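Plugins > Prirkine Tape Echo > FAQ

Questions people keep asking me

I'm Detlef Kleinschmidt, and I make Prirkine, a tape echo plugin for people who like their delays a bit wobbly. Most of my mail asks the same few things, so I've put the answers on one page!

Will it run on my old studio computer?

Probably, yes. I mix on an aging desktop myself, and a single echo barely moves the meter. If you stack a lot of them, raise your buffer size first.
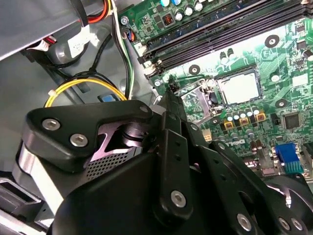
Green Dell motherboard in a desktop case.

Why does the echo drift out of time?

You've got Wobble turned up. It bends the pitch and the timing together, like a tired tape motor would (I love it on guitars, less so on drums). Pull it down to zero and switch on Sync – the repeats will lock to your session tempo.

The delay time stops at 763 ms in Short mode, by the way. For anything longer, go to Long mode, where you get 2187 ms to play with.

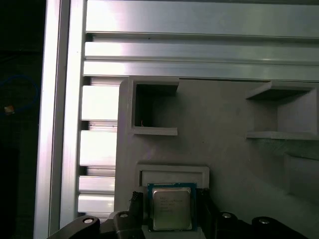
Long mode also has its own tone control, so your repeats may sound darker when you switch over. Turn Age to the left until you like it again.

Can I install it on more than one machine?

Sure, your license covers 2 computers. Deactivate the old one from the Account tab before you sell it, please.

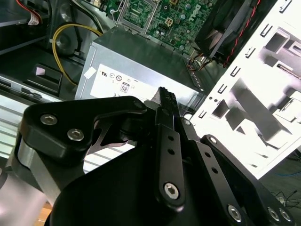 Where are the Lindemann presets?

They're a separate download, roughly 300 MB with the demo loops. Unzip the folder, drag it into Presets and restart your host.

Contact: Prirkine Audio, Clullville | © Detlef Kleinschmidt | Back to top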